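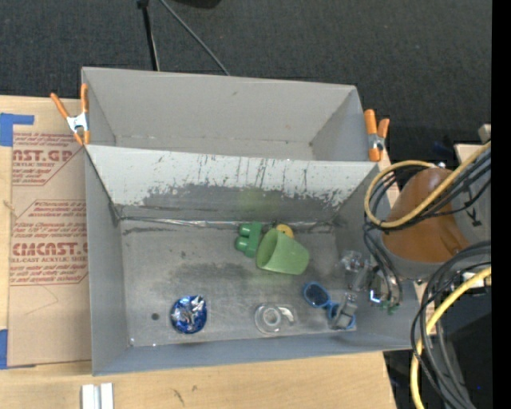
Progress report to Kedico, second period
Project: Teaching bin sorting by remote control
Prepared by: Bernardo Vilela, Plindumura
Date: 21 May 2026

Dear Ms. Halliday,

With this report I inform you of what we did in the second period of the project, what we did not manage to do, and what we ask from you for the third period. I follow the order of the work plan, so you can compare point by point.

1. Recording of demonstrations

The work plan promised 2,000 accepted demonstrations of one arm moving mixed objects from the front bin to the rear bin, with a person controlling the arm from the operator desk. We finished the period with 2,135 accepted demonstrations. An accepted demonstration is one where the object was picked, carried over the wall between the bins and released in the rear bin, without help of a hand, and where the record is complete. We reject the whole record if the operator stops the arm in the middle to think for a long time, as the model learns the stopping too.

The two operators are Raed Abu Hammour and Charmaine Coetzee. Raed did the larger part. Charmaine joined when the period had already started and needed training before her records could be accepted. I had planned too little time for this training. Her first records were correct in the result, but she moved the arm in small steps, down and a little left and down again, and the motion did not look like Raed's at all. We decided that she would sit beside him for several sessions and afterward repeat the same objects. After this the two styles came closer, although I can still tell them apart when I watch a replay.

2. Objects

In the first period we used only toy blocks and cups. You wrote in your comments that this was too easy, and I agree. The set now includes things which are difficult for the gripper or for the cameras, or for both: clear plastic items, objects wrapped in shiny foil, glasses with colored frames. The blocks and cups stay in the set for comparison.

The glasses are the most interesting case until now. A person at the desk sees them well, but the gripper must come down over one side, and with a small mistake it closes on a lens and the glasses turn. Raed prefers to take them at the bridge. Charmaine goes for the outer side of the frame. We discussed if we should impose one method, and for the moment we keep both, with a note in each record about which one was used. If the model mixes them and does a bad grasp in the middle, we will have to choose.

The foil balls are easy to grip and hard to see. They reflect the metal of the bin, and the depth values around them jump. Clear plastic is worse. For these two groups the operators work mostly from the color view.

Lying cups gave us a problem of another kind. If the opening is turned to the side, the operator can put one finger inside and one outside, and this works very well. But a cup placed close to the wall between the bins leaves little space, and the fingers can touch the slope. The pale upper part of that wall carries many scratches. We watch it, and I have put a replacement of the bins in the budget for the third period.

3. The workcell

Both bins are now held together by spring clamps at the corners where they meet. Before this, a strong contact of the gripper could move the front bin by a small distance, and all records after that moment had a wrong position for the wall. We lost one full session in this way before we understood the reason. It is a simple solution and I am a little embarrassed that it took us so long.

The cables of the arm are still not as I want them. They hang in wide loops over the right side of the bin, and when the arm turns fully to the left they pull. Bernardo Magalhães has designed a support for them, but the part is not made yet. Until then the operators are instructed to avoid the last part of this rotation. I mention it also as a limit of the data: the far left of the front bin is less represented than the rest, because it is uncomfortable to reach.

4. Training and first results

We trained the first model on the records of blocks and cups only, and the second on the full set. I prefer to describe the results of the second with caution. We gave it 60 trials with objects placed by a person who did not take part in the recording. It is good with blocks, and acceptable with cups, also lying ones. With foil balls it usually goes to the correct place but closes too early. With the glasses it hesitates above them, and in several trials it went down between the two methods, exactly as we feared in point 2.

The clear plastic is not solved. I do not want to give a percentage from so few trials, and I ask you not to quote one in your annual summary.

5. Delays

Two items of the work plan are late. The first is the force recording at the fingertips. The sensors came from Barros with a different connector than ordered, and the exchange took most of the period. The second is the transfer to the Bilberg site, where the same task should be repeated by other operators. Their arm is ready, but we have not agreed on the format of the records. A call on this is planned before the end of May.

6. Plan for the third period

We want to reach 3,000 accepted demonstrations in total. The new ones will not be divided equally. Most will go to glasses and clear plastic, and we will ask the operators to begin more often from the left side of the bin, once the cable support is installed. Charmaine will also record corrections: the model moves the arm, she takes control when it starts to go wrong, and only her part is kept. We tried this on two afternoons and it seems a better use of her time than repeating tasks the model already does.

7. Requests

I ask for your approval to move the unused travel money to equipment, for the new bins and the cable support. The total amount does not change. I also ask that the delivery date for force recording is moved to the end of the third period.

The budget table and the list of accepted records are sent separately. Bernardo Magalhães can answer questions on the workcell, and I am available for all others.

With kind regards,
Bernardo Vilela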